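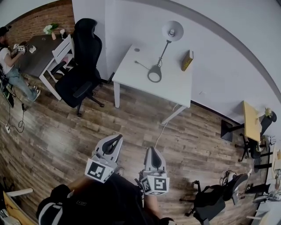
Mulura sets equipment budget for second Ismont room

12 Aug 2024

Mulura, the robot training company based in Bevevville, has approved a purchasing plan for its Ismont office that puts most of next year's money into hand-held grippers. Robot arms will have to wait until the fall.

The plan covers 5 new pairs of grippers, each fitted with printed marker cubes, along with spare finger pads, cables and storage. Staff hold the grippers and carry out ordinary tasks at desks and tables, and the recordings are used to train robot arms.

Mulura had first planned to order four arms in January. That order is now down to one. The company said the single arm will be used to check the training results, and that it would decide on the other three after it has seen a full season of work from the larger set of grippers.

Ismont staff recorded 2,006 sessions in the first half of the year. According to the company, 274 of them had to be repeated, mostly for worn pads or a loose cable connection. The new budget has its own line for replacement parts, which were paid for out of general office supplies until now.

Furniture is a smaller part of the plan. The second room will get desks, lamps and chairs of the ordinary office kind, bought secondhand where possible. Mulura also wants more wall outlets put in before the room opens, so that fewer cables and power strips have to run across the floor.

The grippers will come from Trnka, which supplied the current ones. Delivery is expected in two lots, with the first due before the end of the year. Mulura did not give a total for the order but said that it falls within the amount set aside last winter - shipping and repairs included.

The electrical work goes out for bids next month.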